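Are moulded insoles worth the money or is it all talk?

stiffankle
Posted in Footwear & Walking

I went into Ragab in Didbridge for a pair of laces and came out with a leaflet for Zillar moulded insoles. The chap had me stand on a foam pad, looked at it for a few seconds and told me I "roll in". I've walked on these feet all my life and they hurt a bit by mile seven, same as everyone else's, surely?

The website has 2,142 reviews and hardly a bad one among them, which makes me trust it less. My boots are Gralelik ones, a couple of winters old, still with the floppy bit of foam they came with. Has anyone paid for the moulded sort and felt a difference that lasted longer than the drive home?

heelandtoe

Bit of both. A firmer insole does change how a boot feels, I'd never argue with that. What I doubt is that you need one chosen by a man with a foam pad. I've stood on those pads in two shops and was told I roll in at one and roll out at the other. Same feet, same month.

The words on the packet don't help either. "Moulded" can mean it was pressed in a factory to one shape per size, or warmed up in the shop and stood on, or made from a cast of your own foot. Those are three very different things to pay for, and the leaflets like to blur them. Ask which one it is before you get your card out.
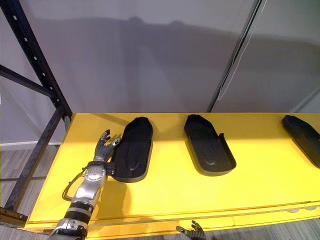
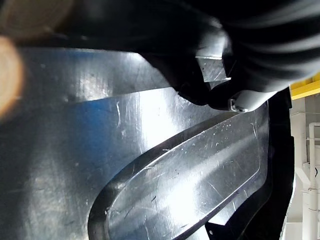
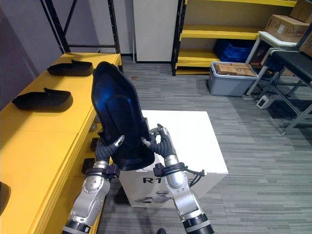

Anyway, the cheap test. Take the old foam out of the boot and look at it. If it's flat as a beer mat under the heel, put a plain new one in for a few pounds and walk your usual route twice. If your feet feel fine you've saved yourself a lot. If the ache is still there, try a firm off-the-shelf pair from somewhere that will take them back after you've worn them indoors. Take the old ones out first – I've seen people stack new on top of old and then complain their heel lifts.

Also check the boots still fit. Mine went up half a size in my forties and I spent a whole winter blaming the insoles.

As for the reviews, have a look at when people wrote them. Most are in the first week. I'd like to hear from the same lot in November.

mudlark_23

get them, best thing i ever bought. not zillar though, cant remember the make. blue ones

gravelpath

I had the Zillar ones and they were all right. Comfy for a month or so, then they squeaked. Talc underneath cured it for a day at a time. I wouldn't buy them again at full price.

If it hurts in one spot, or it's bad first thing when you get out of bed, skip the shop and see your GP or a podiatrist. A shop is going to sell you what it has on the shelf.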